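Clearing the desk down to almost nothing

I have moved desks three times since we came to Stullthorpe, and each time I carried the same pile of stuff to the new spot and set it down in the same arrangement. A lamp, two mugs of pens, a tray of mail, a stapler I use twice a year, a plant that wanted more light than it got. This April I decided to stop doing that.

The old desk was a Wirkberg with a hutch on top. It was a good piece of furniture and I had nothing against it except that the hutch had 4 shelves and every one of them was full. When you sit in front of full shelves you put the next thing on the desktop. I sold it to a couple across town who wanted it for a sewing room, and they were happy to have the shelves.

The replacement is a plain white top with rounded corners. I looked at a darker one first, a Presari in the same size, but the sample showed every fingerprint and I know how I eat lunch. White shows crumbs, but I can see crumbs and wipe them up. I use a damp cloth and a drop of dish soap at the end of the afternoon. The store wanted me to buy a spray for it and I passed.

Then came the sorting. I put everything from the old desk into two boxes in the hall and made a rule that I could only bring a thing back if I went looking for it. I kept that up for a little over a month. The tape came back out once and went into a drawer afterward. So did the scissors. The stapler is still in the box. The pens were the worst of it. I counted them out of curiosity and there were 141, and when I tried them on the back of an envelope most of them were dry or close to it. I kept a handful.

The paper took longer. I had a stack of manuals for things we no longer own, plus warranty cards, plus a folder of receipts from the Ouazzani hardware store going back to when we redid the bathroom. I kept the receipts for the faucet and the fan and recycled the rest. I figure there were about 900 sheets in that stack all together, judging by the empty paper boxes I used to haul it out.

What I ended up leaving on the top was the mouse and its pad. I had used the mouse straight on the desk for years, but on a smooth white surface I like having the pad, and a dark one is easy to find with my hand. I went with plain black, no printing on it.

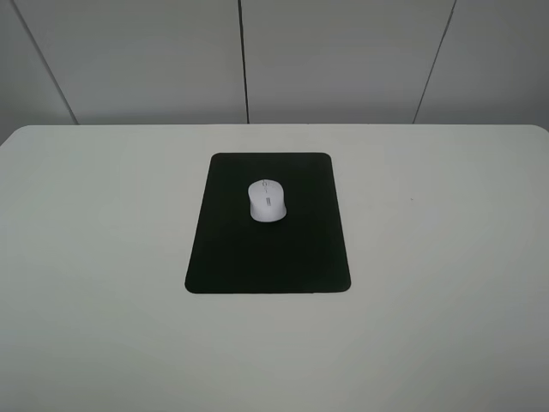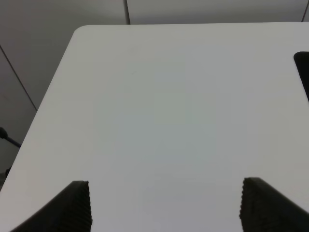

I keep the pad upright, with the long side running away from me. Sideways it took up more of the width and I kept bumping it with my notebook. The notebook lives in the drawer now and comes out when I need it, which I thought would annoy me. It did for a week or so.

A few things I haven't worked out. The mail still has to land somewhere, and at the moment it lands on the kitchen counter, so I can't claim I fixed that. I also miss having a clock in front of me. I may hang one on the wall, but I want to see how the afternoon sun comes in before I put a nail anywhere.

The plant moved to the bathroom window and has two new leaves. The boxes in the hall are next. I told myself they'd be gone by the end of the month, and one of them has already been opened for a phone charger, so I should probably get to it this weekend.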